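Prestberg Trail Ultra: Course and Aid Station Inspection
Revision 4, February edition
Inspector: Pierina Orlandini
Scope: start area, course, three aid stations, finish, medical point, race office

Result codes: P = pass. C = pass with comment. F = fail, correct before the start. N = not inspected.

1. Start and finish area

1.1 Start arch anchored at all four corners. P
1.2 Ballast fitted where stakes cannot be driven. C
Comment: North side stands on asphalt. Water ballast was in place but the straps had slack. Retensioned during the visit. Check again at 5:00 a.m.
1.3 Cable covers across all walking routes. P
1.4 Generator outside the spectator line, extinguisher within reach. F
Comment: Extinguisher present, pressure needle below the green band. Replace the unit. Do not recharge on site.
1.5 Corral fencing feet turned inward. C
Comment: Two panels by the drop bag tent had feet pointing into the runner lane. Turned. The crew that moves fencing after the start needs to see the layout drawing.

2. Course, start to Sarnis

2.1 Surface clear of fallen wood and wire. P
2.2 Reflective markers visible from the previous marker by headlamp. F
Comment: Checked in darkness at standard headlamp setting. Marker 103 is hidden behind brush when approached from the west. Move it to the other side of the trail and repeat the check from both directions.
2.3 Footbridge decking secure. C
Comment: Boards secure. Grip mesh has lifted along one edge on the downhill end. Staple flat and trim. Footbridge limit of one runner at a time is posted on the uphill end only; post it at both.
2.4 Road crossing signs placed according to the permit drawing. P
2.5 Radio contact from each marshal point to race control. C
Comment: Broken audio at the quarry gate. Clear again after moving the marshal up to the bend. Position changed on the map.

3. Sarnis aid station

3.1 Potable water on site before first runner. C
Comment: Tank holds roughly 2,000 liters. Test slip was not with the tank. Slip to be kept in the aid station binder, front pocket.
3.2 Stoves on a level, noncombustible base. P
3.3 Hot food held at temperature, thermometer in use. N
Comment: Stoves not lit at time of inspection. Station lead to record the first reading.
3.4 Allergen labels on all open food. F
Comment: Labels missing on the broth and on both trays of bars. Ingredient sheets were available, so labels can be written from those.
3.5 Hand washing point separate from dish washing. P

Photo page
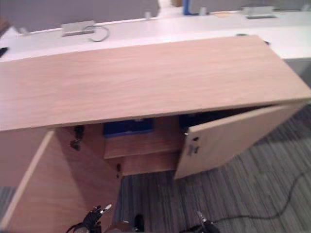
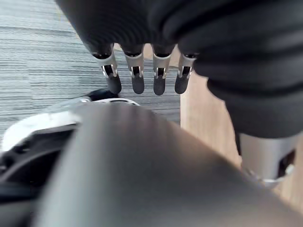
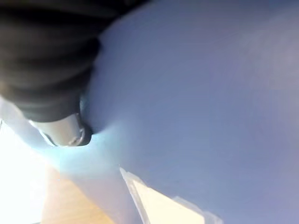
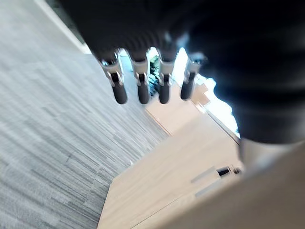 First photo: low storage cabinet, both doors open.

4. Martinelli saddle and descent

4.1 Fixed rope on the traverse, anchors inspected. P
4.2 Rope free of glazing, cuts and stiff sections. C
Comment: Light surface fuzz next to the second anchor. Acceptable for this edition. Retire the rope afterward and tag it so that it does not go back into stock.
4.3 Emergency shelter accessible and stocked. C
Comment: Door sticks. Blankets sealed. Stove fuel has been removed and should be returned to the shelf.
4.4 Evacuation vehicle can reach the lower turnout. P
4.5 Weather diversion signed and ready to open. P
Comment: The diversion rejoins the main course above the cutoff mat. Timing has confirmed that split times will still register.

5. Giteo aid station and medical point

5.1 Cots, blankets and heat source available. P
5.2 Defibrillator present, pads in date. P
5.3 Sharps container mounted and closed. C
Comment: Standing loose on the table. Fix it to the bracket.
5.4 Withdrawal log matched to bib numbers. C
Comment: Old form still in use. It has no field for the time the runner left the station. Use revision 2.
5.5 Heater exhaust routed outside, carbon monoxide alarm tested. F
Comment: Exhaust correct. Alarm did not sound on test with new batteries. No heater use in the tent until a working alarm is fitted.

6. Race office

6.1 Emergency contact list printed and on the control desk. P
6.2 Start list printed from the current entry file. C
Comment: Printout ended at bib 471. Late entries were on a separate sheet. Merge and reprint.
6.3 Backup power for the timing computer. P
6.4 Exit route unobstructed. P

Open items before the start: 1.4, 2.2, 3.4, 5.5. Reinspection by the section lead, initials required next to each item. Item 3.3 to be closed by radio once the stoves are running.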